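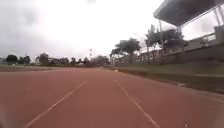

Amended my return after finding missed interest, will I be penalised?

Posted in Personal Tax > Corrections and penalties
9 November 2018

Rogério Honorato
I lodged my own return two years ago and have just found out I left off the interest from a term deposit. The account was with Leite, a small credit union, and I had more or less forgotten it existed. It doesn't show in my main banking app and the statements were going to an old address in Vidovbridge. The interest I should have declared was $3,018.

I sent in an amendment through the online service as soon as I had the figures. It went through and I have a receipt number, but nothing else has arrived. A bloke at work reckons there is an automatic penalty on top of the extra tax and that they will go back through everything I have ever lodged. Is that right? I run a small bookkeeping file in Trotuver for my side work and that part of the return was correct. I have never had a penalty before.

Also, is interest charged from the original due date or from when I sent the amendment?

3 replies

Grestska
They always get you for something. Just pay it when the bill comes and move on. My brother-in-law owed 86 dollars and spent more than that on phone calls.

Cremilda Xavier
Your workmate is mixing up two things. There is the shortfall interest, and there is the penalty.

The interest is charged on the extra tax. It generally runs from the day the original assessment was due to be paid up to the day before the amended assessment is issued, so it starts well before you sent the amendment. It is worked out on the tax you underpaid and not on the full $3,018. After the amended notice comes out you will have a due date, and a different, higher rate applies to anything still unpaid past that date.

The penalty depends on behaviour. If a person has failed to take reasonable care, the base amount is a percentage of the shortfall. Where you tell them voluntarily, before they have told you they are examining your affairs, that amount is heavily reduced, and for a small shortfall it usually comes down to nothing. You came forward first, so you are in the better position — keep the receipt showing the date you lodged the amendment.

You can ask for the interest to be remitted, in writing, with your reasons. Statements going to an old address won't carry much weight on its own, as it was up to you to update it. It costs nothing to ask.

An amendment for one item does not set off a review of every year. Do check whether the deposit was open in other years, though. If it was, fix those as well and don't wait for a letter.

Rogério Honorato
Thanks Cremilda. It was opened in February of the year before, so there will be a smaller amount in that return too. I'll ring Leite for the statement and amend that one.

Moderator note: general information only. See a registered tax agent for advice on your own circumstances.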